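Serkum Trimley Table Review: A Lot of Money for a Shiny Top

Furniture > Tables > Long-term tests

Price paid: $900
Finish: Cream Gloss
Time in use: six months
Verdict: Good top, ordinary table

Serkum would like you to believe the Trimley has "a surface that changes the way you use a room." I've eaten at it, paid bills at it and sorted a lot of mail on it since May, and I use the room the same way I did before. It's a table. Whether it's a $900 table is what I wanted to find out, and I went in doubtful.

Assembly first. The top comes in one carton and the base in another, and mine showed up on different days. There are 16 bolts, all the same length for once, and a hex key that's too short to get a decent turn on the inner ones. I gave up on it and used my own. The booklet says one person can do the job. One person can do everything except flip the finished table over, and that step gets a single cheerful drawing with no text at all. Plan on two people or a sore back.

Once it was standing it rocked. The feet adjust, and I got it level, but I've had to redo it twice. The Caso I had before this cost much less and never needed touching. Serkum's support page blames uneven floors. Maybe so, but the Caso stood on the same floor.

Now the top, since that's what you're paying for. The color is sold as cream, and in the store it looked close to plain white. At home it depends completely on the bulbs. In daylight it stays pale. Under warm lamps turned down low it picks up a pinkish tint that I didn't expect and that my beige walls don't help. If you're matching it to white chairs, get a sample and look at it at night before you order.

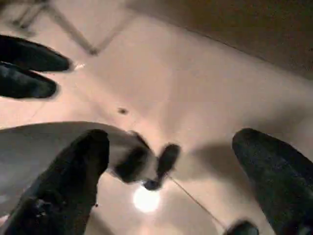

Cream Gloss in low, warm light. The tone goes pinkish, with a bright spot of reflected-looking light near the bottom and darker shading toward the upper right.

The finish is smooth, I'll give them that. There's no orange-peel texture on mine, even when I crouch down and look along it toward the window. My Calvo side table, bought the same year as the Caso, has a gloss finish too, and you can see ripples in it from across the room.

Gloss is gloss, though. It shows light, it shows shadows, and it shows every fingerprint you leave after a sandwich. The product page calls it "smudge resistant." I couldn't find any way in which it resists them. They wipe off with a damp cloth, but they'd wipe off a cheap table too, and you then have to go over it with a dry one or you'll see streaks. The special cleaner Serkum sells did nothing for me that dish soap didn't.

Scratches are where I expected trouble. So far I have a patch of very fine hairlines where my chair faces the table, probably from sliding a laptop around. They only show at a low angle. I haven't put anything hot straight on it and I'm not going to, whatever the booklet claims about mugs. The warranty excludes "heat marks of any origin," which tells you how far the company trusts its own claim.

The edges are nicely rounded and comfortable on the forearms. The corners are less rounded than the edges, and my hip has opinions about that.

What I liked:
Very even, smooth top
Comfortable edge
Spills wipe up fast

What I didn't:
Color shifts a lot with the lighting
Needs re-leveling
Prints and streaks
Short hex key
Warranty full of holes

Would I buy it again? Not at full price. If it drops a couple hundred dollars and you live with daylight or cooler bulbs, it's a reasonable buy. I'm keeping mine, partly because I like the top and partly because the return window is 30 days and the cartons are long gone.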